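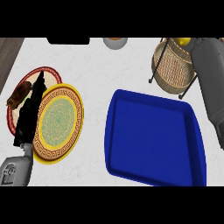

Simulação, bancada de mármore: garra esquerda sobre os pratos, tabuleiro azul vazio.

11/11/21 – Caderno, tarefa dos pratos (RF)

Corri 843 episódios em simulação com a política Trenier, dois braços. O objetivo é passar os pratos para o tabuleiro. Falhas: 31, das quais 19 com os pratos sobrepostos. A garra desce entre os dois e a estimativa de pose do prato de trás fica instável.

O Tzu-hsuan Chiu sugere mascarar o prato da frente antes de estimar a pose do outro. Testei à mão em 2 episódios e a pose estabilizou. Falta correr a série completa.

Pendente: rever o limite de força do braço direito e guardar as sementes na pasta Ellonitz.

Rui Figueiredo

Imprimir | Enviar por e-mail
Pesquisar no caderno... OK
© Gevcombe | Contacto | Voltar ao topo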